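The Sweater Problem

In a shared workshop in Flanstead, five people are teaching a machine to fold laundry. They started with the most difficult thing in the drawer.

By Vasiliki Galanis
Mar 13, 2020

The workshop is behind a tile shop, up a metal staircase that shakes when two persons use it together. I came there for the first time in February, on a cold evening, and I was given tea in a measuring cup. On the long table there were printed plastic arms, a box of screws sorted by length, and a pile of children's T-shirts. Nobody had children with them. The T-shirts came from a charity shop and had been folded and unfolded so often that the collars had lost their shape.

"Please do not judge us by the T-shirts," said Markos Pappas. "We are already past the T-shirts."

Markos repairs elevators during the week. In the evenings he builds, together with four other members of the workshop, a folding robot named Modano. The name was on a cardboard box in which the first motors arrived, and it stayed. Modano has two arms on an aluminum rail and a pair of fingers at the end of each arm. When I saw it, one arm was working and the other one was lying on its side with its cables out.

I must say that I expected the arms to be the main subject of our conversation. For the first hour we spoke only about the fingers.

Halyna Kushnir designed them. She studied shoe design and worked for many years with leather, and she has strong opinions about grip. Her first fingers were smooth and the cloth slid out. Her second ones had small teeth, which held very well and made holes in a pillowcase belonging to her mother. The fingers they use today are printed in black plastic, with triangles cut out of the frame to save weight, and on the inner side there is a blue pad with ridges. The two fingers move together on a linkage, so the cloth is pressed from both sides at the same moment.

"With shoes you want the material to stay where it is for years," Halyna told me. "With a sweater you want to hold it for four seconds and then let it go, and it must not remember you."

The fingers exist in two versions. One version goes on the robot. The other has a handle, and a person holds it, one in each hand, and folds with it as if these were the only fingers he had. A camera on the tool records what the fingers meet. The group collects these recordings at home, on their own beds and tables, and uses them to train the program that will later move the arms.

I asked if I could try, and Melina Christodoulou put the tools in my hands. They are lighter than I thought. I attempted to fold a kitchen towel in half, a thing I have done since I was a small girl, and I needed almost three minutes. My wrists wanted to turn in ways that the tool did not allow. Melina, who keeps the recordings in order, was very polite about it and did not save mine.

She has a notebook with every session in it. On the evening of my visit there were 2,379 folds in the list. Of these, only 97 were sweaters.

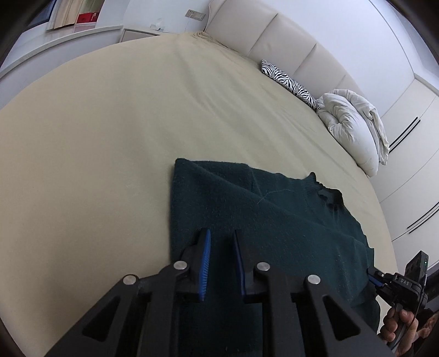 A T-shirt is thin and it lies flat, and when you lift one corner the rest follows more or less in the way you expect. A knitted garment stretches first. You pull the sleeve and for a while only the sleeve is coming, then suddenly the shoulder comes too, and the whole piece is turned on the bed. The ribbed parts at the neck behave differently from the body. Old wool makes small balls on the surface, and the camera has to learn that these are not something to pick up.

Color is also a difficulty. Dagim Asfaw, the youngest of the group, wrote most of the program, and he showed me on his laptop how a dark sweater looks to it. The sleeve, when it lies on top of the body, almost disappears. He can find the edge only by a thin line of shadow, and in bad light there is no line. For this reason they like to practice with a plain sheet under the garment. The outer edge is then clear, at least, and only the inside ones must be guessed.

"My flat has a sheet with ships on it," Dagim said. "We had one very bad weekend with the ships."

The method is slow. First the sweater is spread flat, with the sleeves out. One sleeve is brought over the body, then the other, and then the bottom goes up toward the neck. They tried in the beginning to teach all of this as one movement. Now they treat each fold as a separate lesson, and between the lessons the arms go back to a resting position and the program looks again. It was Markos who insisted on this. In elevators, he says, you always check the door before you check anything else.

Money is a frequent topic on the staircase. The motors are secondhand, bought from a packing firm named Grillell when it changed its line, and two of them arrived already worn. The rail was cut by a metalworker called Araújo, who has his place across the yard and accepts payment in coffee beans. Halyna prints the fingers at night when the printer is free. A pair breaks every few weeks, mostly at the narrow part near the screws, and she keeps the broken ones in a jar to see where the cracks begin.

Around nine o'clock they switched on the working arm for me. Melina laid a gray T-shirt on the table and smoothed it with her palm. The arm came down, stopped above the hem, waited for so long that I thought it was finished, and then closed its fingers and carried the hem up to the collar. It was not straight. One corner was sticking out, and Dagim was already typing.

I asked when the robot will do a sweater. Halyna looked at Markos, and Markos looked at the arm with the cables out.

"When this one has a new shoulder," he said. "Next month we begin with a sleeve. Only the left one."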